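Questions I Get About My Wooden Table

Do you really eat on bare wood?

Yes! Every day, two meals a day at least, and no tablecloth. I get asked this more than anything else on the blog. Wood is fine with dinner as long as you wipe up spills before you go to bed.

What do you put on it?

Plain hardwax oil from a little shop in Pornham. I do two thin coats every May, when I can leave the windows open all night. Rub it in with an old T-shirt, go with the grain, and take off anything that's still shiny after a few minutes (I skipped that the first year and it stayed sticky for ages).

Will the color change?

It will, a bit. Pale wood gets warmer with age, and sunlight speeds that up. Move your fruit bowl now and then or you'll end up with a round ghost under it.

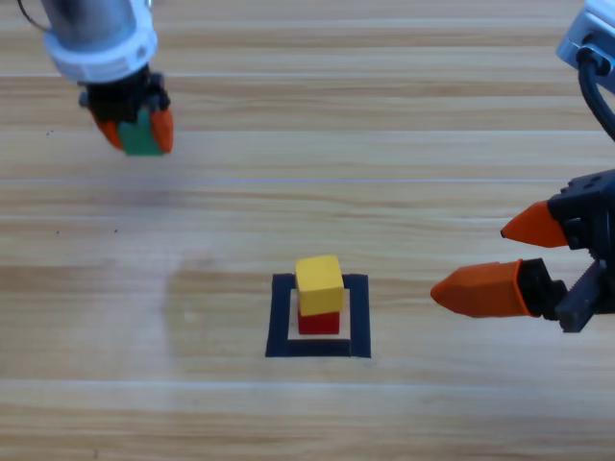
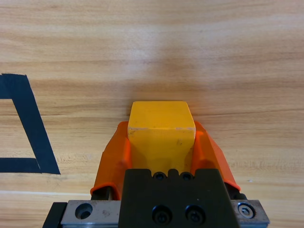 How do I get rid of white rings?

Try the lazy way first: leave it alone overnight. Lots of mine were gone by breakfast. If it's still there, lay a clean cotton cloth over the ring and pass a warm iron across it, no steam, a few seconds at a time. Dark rings are a different animal and usually need sanding.

Can I use vinegar?

Please don't. I did, and it left a dull patch by my chair that I had to sand and oil all over again. Warm water with a drop of dish soap, cloth wrung out hard, then dry it.

How long before I can use it after oiling?

I wait 7 days before anything hot or wet goes near it. We eat on the couch that week, and I kind of love it.

Do you do chopping boards too?

Nope, boards need a food-safe oil and I've got a separate page for those.

Recent posts
My Volau bench, one year on
Fixing a wobbly chair leg
Chopping boards: oil or wax?
Mughal tile coasters from the flea market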